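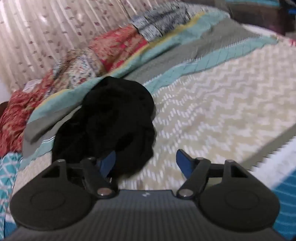
## 4. Renewal terms and the timing of cancellation

The previous section dealt with how subscribers come to a box service. This section deals with how they leave it. The two matters are often treated together, as if a customer who joins through a discount code were simply more likely to go. Our records allow them to be separated, as the joining offer and the renewal terms were changed at different times by the firms concerned.

### 4.1 Services and terms compared

Three services took part. Tova sends household textiles, Drenura sends dry groceries and Flukari sends craft materials. All three bill monthly in advance and ship from the same contract warehouse at Grønli, so differences in delivery time between them are small and can be left out of the main comparison. Each firm supplied its billing log, its log of messages sent to subscribers, and the text of its terms as they stood on 3 Jun 2024.

The terms differ in three respects that matter here. The first is the cut-off, by which we mean the last day on which a subscriber can cancel without being charged for the next box. Tova and Flukari place it at the end of the calendar month. Drenura counts it from the date of joining, so that each subscriber has a personal cut-off. The second is the skip option. Drenura and Flukari let a subscriber miss a box and keep the account open; Tova did not offer this during the period studied. The third is the reminder. Flukari sends a message 5 days before the cut-off, Drenura sends one on the day of the charge, and Tova sent none until November, when it took up the same interval as Flukari.

The change at Tova is useful for our purposes. It was made for all subscribers at once, the price of the box stayed as it was, and no new joining offer was running. Cancellations before and after the change can therefore be compared within a single service.

### 4.2 Measures

We count a cancellation on the day the subscriber submits the request, and not on the day the account closes. The distinction has some weight. Under a calendar cut-off the closing day is the same for everybody who leaves in a given month, and a series built from closing days shows a sharp monthly peak whatever the subscribers did. Several earlier studies of box services appear to have used closing days, and the peaks they report should be read with this in mind.

A skip is counted separately. Where a subscriber skips and later cancels without having received another box, the account is treated as cancelled on the later date, and the skip is marked as a leading skip. Failed card payments are left out altogether. They make up a fair share of all closures at each firm, but they follow the expiry of bank cards and tell us little about what the subscriber wanted.

Each account was followed for 6 months from its first charge. Gift subscriptions were removed, as were accounts opened by staff. Accounts that moved from one box size to another were kept, with the size at joining used throughout.

### 4.3 Results

Requests to cancel gather in two places under a calendar cut-off: just after a box arrives, and just before the month ends. The first group is present at all three services. The second is clear at Flukari, weak at Tova before the reminder was brought in, and absent at Drenura, where there is no common date for it to form around.

After Tova began sending reminders, the group at the end of the month grew, while the group following delivery shrank by a similar amount. The total over the full follow-up period moved very little. We take this to mean that the reminder mainly shifted the day on which people acted. Subscribers who would otherwise have cancelled on receiving an unwanted box did so before it was packed.

This has a plain effect on costs. A box that has been charged and then disputed must be refunded, collected and inspected, and textiles returned in opened packaging cannot be sold again as new. Complaints to Tova about unexpected charges fell in the months after the change. The complaint log was kept by hand, however, and its categories were revised twice, so we don't put a figure on the fall.

The skip option gives a less tidy result. At Flukari, most leading skips were followed by a cancellation at the very next cut-off. At Drenura, subscribers who skipped once tended to come back and stay. The likely reason lies in the goods: a household with a full cupboard has a passing reason to miss a delivery, and the reason goes away as the food is eaten. Craft kits that pile up unused do not run down in the same way.

### 4.4 Interview sample

The logs were supplemented by interviews with 40 former subscribers, drawn from all three services and carried out by telephone by Rigoberto Pacheco. Each interview lasted up to 40 minutes. Respondents were asked to give the steps they took to cancel in the order they took them, and only afterwards to give their reasons. Asking for reasons first had produced, in the pilot, accounts in which the steps were fitted to the reason already given.

Few respondents could state the cut-off that had applied to them. Former Drenura subscribers were the least certain, and several gave the end of the month, which was never the rule at that firm. Those who had used a calendar reminder of their own were more often correct. Price was mentioned less than expected. Lack of storage space and a sense that the contents had begun to repeat were mentioned more, the latter mainly by former Flukari subscribers.

For household textiles, respondents also spoke of pattern. A printed item chosen by the sender has to sit beside whatever the household already owns, and some former subscribers to Tova said they would have stayed had they been able to rule out certain prints at joining. The billing log holds no record of pattern, and the point could not be tested against it.

**Figure 4.** Patterned comforter on a bed.
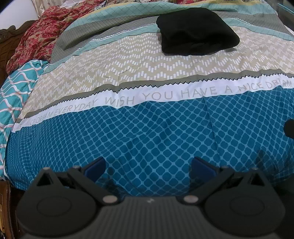 ### 4.5 Limits of the comparison

The services were not chosen at random. All three agreed to share their logs, and a firm with very unclear terms would have had less cause to do so. The results should not be carried over to services that bill by the quarter or the year, where the first charge is larger and the cut-off comes round less often. The November change at Tova also fell shortly before the season in which many households review their spending, and no untreated group was available within the firm. Drenura's series over the same months shows no comparable shift, though its cut-off works differently and it can serve only as a rough check.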